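## 4. What the joints told us (and what they didn't)

I should say up front that I came to wood movement sideways. My first job was in a bakery, and I still think about boards the way I think about dough: they take on water, they let it go, and they don't ask your permission. So when Huguette Després handed me the humidity logs from the Kasdale storeroom and said "see if you can make sense of these," I was thrilled, and also a little lost.

The logs hold 3621 readings. Most of them are dull, I'll admit. The storeroom sits at a steady level all winter, then May comes and the line on the chart starts to wander (the old building at Kasdale has no real climate control, just two big doors and a fan). We threw out the stretch when the fan was broken and kept the rest.

What we cared about was width. A glued-up panel gets wider when the air is damp and narrower when it dries, and nearly all of that happens across the grain. Anybody who has fought with a sticking drawer in August knows this already! The part we wanted to pin down was the lag, meaning how long a panel sits in new air before it starts to show it. Ji-hoon Gil had guessed a day or two. I had guessed longer, mostly to be difficult.

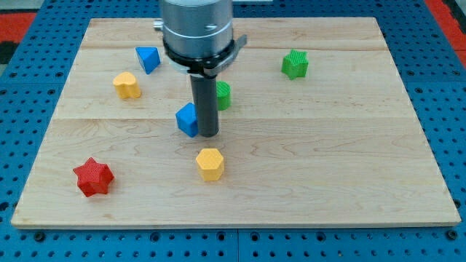

**Figure 2.** Maple board, three planks, grain running lengthwise.

How long should a panel rest in a new room before you measure it?

We settled on 11 days for everything in this paper, and we'd go longer for anything thicker than our stock.

I know that sounds like a lot of waiting around. In the earlier Flaltbridge study (ours, and rushed) we let the panels rest over a weekend, measured them first thing, and got numbers that bounced all over the place. I spent a whole Thursday redoing the math before Ji-hoon pointed out that the math was fine and the panels just weren't done moving. We've left those measurements out of Table 3, but they're in the appendix if you want to see what impatience looks like.

One more thing about finish. The panels from Brestgate came to us oiled on one face only, and those cupped more than the bare ones did. We didn't plan for that, so please don't lean on it too hard. Huguette thinks the oil slows one side down while the other side keeps drinking, and I'm inclined to agree with her, but we'd need a proper set of matched panels to say so. The Leclerc panels were bare on both faces, and their lag is treated in Section 5 along with the thicker stock.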